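Metonness laundry set — read me first

Hi! If you've landed in this folder you probably want the wrist camera recordings from my laundry arm build. They're all in the folder called episodes, and this file is the closest thing to documentation they're going to get. I'll try to put the useful stuff near the top and the grumbling further down.

Version note: this text goes with the upload of 13 Mar 2021. An earlier upload from February had the gripper values flipped (zero meant open, one meant closed). If your copy does that, please throw it out and grab this one.

What's in it

There are 214 episodes, all driven by hand with the little leader arm. I cut out the long stretches where I was untangling a cable, but otherwise I left things alone, including plenty of clumsy attempts. Each episode is one folder with a video, a file of joint angles and gripper position, and a one-line text note I typed at the time. The notes vary a lot. Some say "towel, good" and some are a small diary.

The arm is called Metonness, for reasons that made sense late at night. The gripper is my third design, printed at the shared workshop, and the controller runs on Parham, which is just the name of my old desktop with a second power supply bolted to the side. You'll see both names all over the logs so I figured I'd better say so.

Folder names

Everything starting with L is loading, everything starting with U is unloading, and D is door practice only. The number after the letter is the order I recorded them in. There's a gap of 9 numbers in the D series where I had the wrong calibration loaded. I deleted those and didn't feel like renaming the rest.

Reading the joint file

It's plain comma separated text. First column is time in seconds from the start of the episode, then six joint angles in degrees, then the gripper from zero (closed) to one (open). The longest file has 2,513 rows. The video and the joint log start together, but they don't run at the same rate, so match them by time and don't trust the row numbers! Fouad Mahrous wrote a small loader that does the matching for you. It's in tools, it's short, and it has saved me a lot of swearing.

If the loader complains about a missing header, you've got one of the first 16 loading episodes. Pass the flag --oldlog and it'll be fine.

The gripper, for anyone who wants to build one

Two long flat fingers, tapered at the tip, driven by a single servo through a pair of printed gears. I went long so I could get down into a basket without jamming the wrist against the rim. The price is that they flex. With a heavy bath towel you can watch the tips spread apart under load, and the logged gripper position knows nothing about it. Kristaps Vītola keeps telling me to print them thicker, and he's probably right, but then they don't fit between a folded sleeve and the basket wall, which is the whole reason I made them thin in the first place.

Print files are in hardware. Print the gears solid. Ask me how I know. The Verberg version of the wrist plate has slots where the older one had round holes, so pick whichever matches your arm.

Camera view
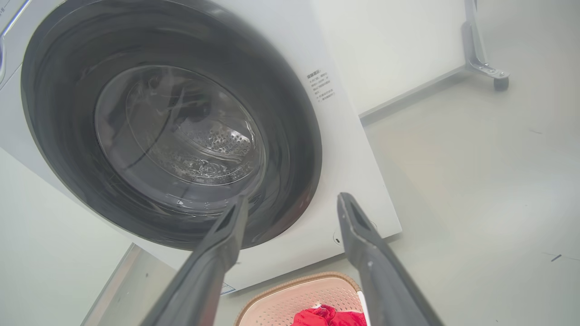 The wrist camera looks out past the gripper, so both fingers are in view when they're open, and that's what I wanted for lining up a grab. It does mean you need to decide what to do with them before you train anything. Masking them out sounds tidy, but I'd leave them in: with the tips apart and a red garment down in the basket between them, you get a pretty direct read on where the grab is headed. Glass is the other thing to think about. The washer door picks up reflections and bright spots, and the metal drum behind it has all those little holes catching light as well, so a simple brightness threshold is a bad way to find clothes. I tried it for an entire weekend. Color worked better for me, though a white sock on a white machine is still a miserable combination.

Things that are wrong with it

The wrist joint drifts a bit over a long session. I re-zeroed between episodes when I remembered, and the text note says "zeroed" when I did.

Door practice is mostly pulling and hardly any pushing. I'd love more closing episodes and may record them when the new servo shows up.

There's no depth, no force sensing and no sound.

License and thanks

Do what you like with it, just keep this file in the folder. Thanks to Fouad for the loader, to Kristaps for the loan of his good calipers (I still have them — sorry), and to everyone on the Abdel Rahman bench at the workshop for putting up with the servo noise. If you find a broken episode, send me the folder name and I'll fix it or pull it from the next upload.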